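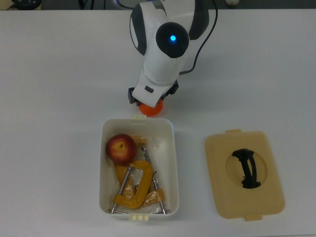
Flultier > Safety and Reliability > Talks and Papers

Overview | Talks | Incident Reports | Contact

Print this page | E-mail this page

Speaker notes: Loss of grip during box packing -- findings and changes to practice
April 2019

Slide 1. Welcome and purpose

Thank the hosts at Zaver. State at the outset that no person was hurt. The purpose of the talk is to set out what failed, how the failure was found, and what has been changed. Questions will be taken at the end.

Slide 2. The task

The Zullero cell packs small mixed items into a plastic box and then fits the lid. Items vary in shape and weight, and the arm must alter its grip for each. Explain that the cell had run since December without a reported fault. Do not dwell on the software; the audience from Sönmez will have received the technical paper.

Slide 3. The event

On the day in question the fingers opened while the arm was still moving. A clamp was released at speed, struck the rim of the box and left the table. It came to rest on the floor outside the marked area. The arm did not stop. It completed the cycle and reported a successful placement.

Pause here. The dropped item is the smaller part of the matter. The false report is the more serious one, and the audience should be given time to take this in.

Slide 4. The work at hand

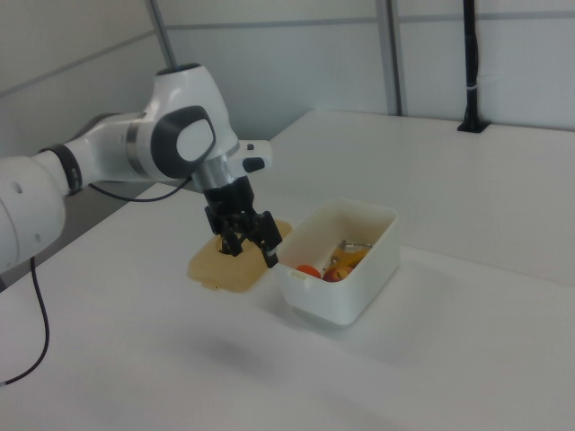

Gripper over the lid, with the open box alongside.

Point out how near the lid and the box are to one another. A small error in position at this stage can bring a finger against the rim.

Slide 5. Cause

The grip signal was read once, at the moment of closing, and was not read again during travel. A worn connector caused a short loss of signal, and the controller treated this as a command to open. The team repeated the fault 3 times in 20 trials by moving the connector by hand with the guard closed.

Slide 6. Changes made

-- The grip signal is now read throughout travel.
-- Loss of signal stops the arm and holds the fingers as they are.
-- Connectors are checked every 30 days and the result is entered in the log.
-- Placement is confirmed by a second check before the cycle is closed.

Slide 7. Matters still open

The new stop has been tested on 29 item types. Very light items remain difficult, as the signal they give is weak. Say plainly that this work is not finished and that the cell is limited to reduced speed in the meantime.

Allow ten minutes for questions. Requests for the full report should be sent through the contact page.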